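4. Guest slippers: loading the basket

This section of the Huvton house guide covers the slippers. Read it once before your first changeover and after that only when something has gone wrong.

4.1 Before you start

Have ready the red plastic basket and every slipper you can find. Look under the beds. Look under them again from the other side.

Note: The basket has slots in the sides so that air can get in. Please don't line it with a towel, however homely that looks.

4.2 Loading

1. Put the basket at the back of the table, leaving the front clear for sorting.

2. Match the slippers into pairs before anything goes in. Two lefts are not a pair, whatever the Bristow cottage tells you.

3. Black pair first, side by side in the left half, toes all facing the same way.

4. Pink pair next, in the right half, one slipper at a time. Lay the first one lengthwise and leave a gap between it and the black pair. 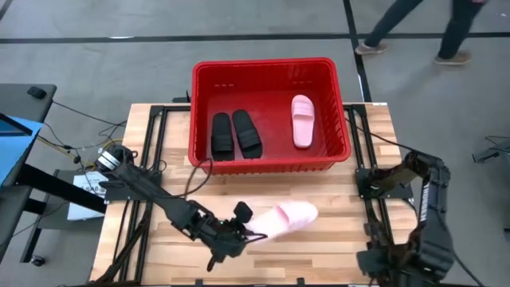 5. Add the second pink slipper alongside the first. If it won't lie flat, shift its partner over. Do not press.

6. Carry the basket to the hall cupboard with both hands. The rim will take the weight, but slippers slide, and they all slide to the same end.

Caution: Never stack a full basket on another full basket. We did this in December and the lower pairs came out shaped like crisps.

4.3 Checking the soles

Do this whenever a pair has been outdoors. Guests will say it hasn't.

1. Stand one slipper upright on the floor and tip the other on its side, so you can see the tread underneath. 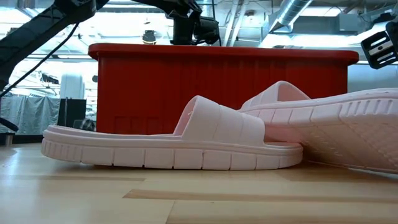
Gravel likes the small grid pattern on the underside, and the grooves between the blocks round the edge are nearly as hospitable. An old toothbrush deals with both. Mark the toothbrush clearly and keep it out of the bathroom.

2. Wipe the ribbed strap with a damp cloth, working along the ridges.

3. Leave the pair to dry for 50 minutes, away from the radiator.

4.4 If a slipper is missing

Check the airing cupboard, then the car. After 8 days, enter it in the lost property book and retire its partner to the shed. Spares are on shelf 288 at the McKinnon store; ask for Despina Nedelcu and take the survivor with you, as she won't match a colour from memory.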